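Trukasura Order Book Snapshots

README, July release

Overview

Trukasura is a set of order book snapshots and trade records collected from five small crypto exchanges that run on licensed matching software. It was put together for people who study spreads, thin books and withdrawal delays on venues outside the big names. The data is released as plain CSV files with one folder per venue. There is no account-level information of any kind in the set.

The collection was started by Levente Bozsik as a side project while he was testing the Tiltden matching engine, and the first few folders still follow the naming used in those tests. Later folders were renamed to match the public ticker symbols. If you have scripts from the first release, check the file paths before you run them again.

What is included

The release covers 186 trading pairs, most of them quoted in dollars or euros. Pairs quoted in other coins are kept in a subfolder called cross and are not checked as closely as the rest.

books: top-of-book and depth snapshots, taken once a minute
trades: executed trades with price, size, side and venue timestamp
fees: the fee schedule in force on each venue, with start and end times
status: outage notices and maintenance windows, copied from each venue's public status page
cross: coin-to-coin pairs, same layout as books and trades

Depth snapshots go to the levels the venue's public feed offered at the time. Two of the venues shortened their feeds partway through, so the later files have fewer rows per snapshot. The missing levels are left out, not filled with zeros.

How it was collected

Snapshots came from public market data feeds. A collector called Flostus polled each venue and wrote the raw responses to disk, and a second script turned them into CSV. Raw responses are not part of the release, mostly for reasons of size. All times are UTC. Files roll over at 00:00, and a trade that arrives late is filed by its venue timestamp - even if that puts it in the previous file.

Each batch was held for 24 hours before conversion so that corrections and busted trades could be picked up. Corrections posted after that are listed in status but are not applied to the trade files.

Known problems

The Sundqvist venue changed its side labels once without notice. Before the change, "buy" meant the maker was buying; after it, the label refers to the taker. The column side_fixed uses the taker meaning throughout. Use that one unless you are checking our work.

Some fee files overlap by a few seconds. Take the row with the later start time.

Volume on the smaller pairs should be treated with care. We made no attempt to remove wash trades, and more than 5 percent of rows in cross have a size that repeats exactly in the row before.

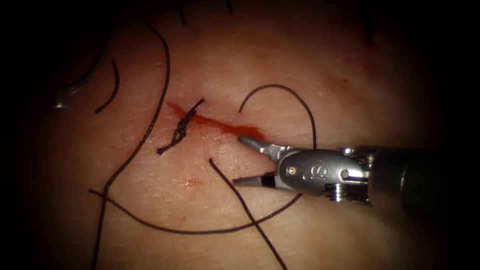 Photo: Trukasura project pages, reused with permission

Loading the files

The files are comma-separated, UTF-8, with a header row. Prices and sizes are stored as text to keep the venue's own precision. Convert them to decimals, not floats, if you plan to add up balances. A full venue folder will not fit in memory on most laptops, so read it one file at a time.

License and use

The CSV files can be used for research and teaching, with credit to the Trukasura project. Commercial use needs written permission. Nothing in the set is trading advice, and the fee tables should not be used to work out what an exchange charges now.

Changes in this release

Added side_fixed to all trade files
Moved coin-to-coin pairs into cross
Replaced three damaged book files on the Sundqvist venue
Corrected column order in the older fee files

Questions and corrections go to the project's issue tracker. Please include the venue, the pair and the file name. Levente Bozsik reads the tracker himself and replies are sometimes slow - reports that come with a sample row get looked at first.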